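Teleoperation notes: soft produce set, September

The soft produce set for the Dosik arm is now at 300 accepted demonstrations, all recorded by remote control. The operator drives the arm from the Sedska hand controller and watches the head camera feed on a monitor. Hand guiding was tried first and dropped. Pushing the arm by its lower link put the operator's own forearm in the camera view, and the model trained on that data waited for a forearm to appear.

Each demonstration has three parts: approach, contact and retreat. The approach starts from a fixed hover height and ends when the fingertips are level with the rim of the bowl.

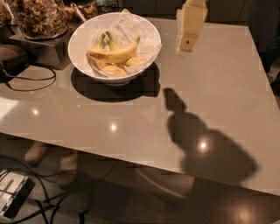 Operators are asked to hold the hover for a short count before moving down. Early recordings skipped this, and the policy learned to descend while it was still travelling sideways. It caught the rim often enough to be a nuisance. With the pause added, rim strikes in playback fell from 11 to 7 per session over the same test list.

Contact is the harder part. The hand controller gives no force feedback, so the operator has to judge pressure by watching how the load shifts against the fingers. Fruit on a paper napkin is awkward in this respect — the paper moves first, and it is easy to read that as the fruit moving. We now ask for a slow close, with the wrist kept still until the fingers have stopped.
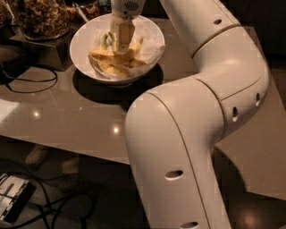
Does a failed grasp have to be thrown out?
Keep it if the operator recovers within the same recording, and tag it as a recovery. Discard it if the arm was stopped or the objects were reset by hand.

Recoveries make up 50 of the accepted set. They were left out of the first training run on the Groltosix server and put back for the second, which handled a missed first grasp noticeably better. Full results will go in the Acheampong report.

Two changes to procedure. The controller deadband is to be checked at the start of each session and the value written in the log. Lighting stays as it is, shadows and table reflections included, until the set is closed. Anyone booking the Saturday slot should leave the table where it is, as the camera calibration is tied to its position.

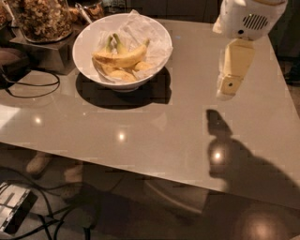 Gripper clear of the bowl, bananas on the napkin.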